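Le club de Braditz change de ligue, et on devrait applaudir

Donc c'est fait : notre petit club de foot quitte la ligue régionale pour rejoindre le championnat Elovent, à partir de novembre. Le communiqué parle d'« ambition » et de « nouvelle dynamique ». Je l'ai relu deux fois sans y trouver un seul mot sur les déplacements.

Prenons Pledska. L'aller-retour fait plus de 300 kilomètres, pour un match à 20 heures, avec des gars qui travaillent le lendemain matin. Qui paie le car ? Le sponsor, paraît-il. Mudaliar a signé pour 36 mois, mais je n'ai vu le montant nulle part, et les promesses de sponsor, par ici, on en a déjà vu passer.

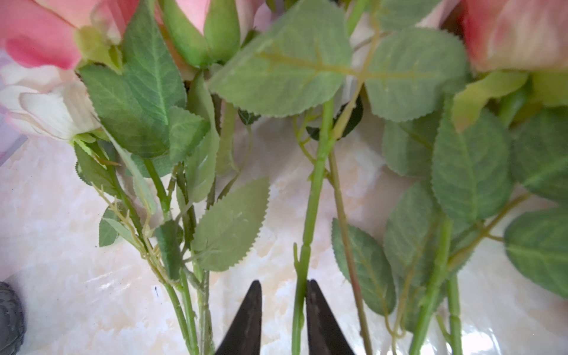
Des roses artificielles sur une surface marbrée.

Reste la question de la licence, qui passe à 60 euros. On me dit que c'est modeste. Peut-être – sauf pour les familles qui ont trois gamins inscrits, et j'en connais.

Je veux bien qu'on me prouve que j'ai tort. Qu'on publie le budget et le calendrier complet, et je reprendrai ma place derrière le but. En attendant, je n'ai pas renouvelé mon abonnement.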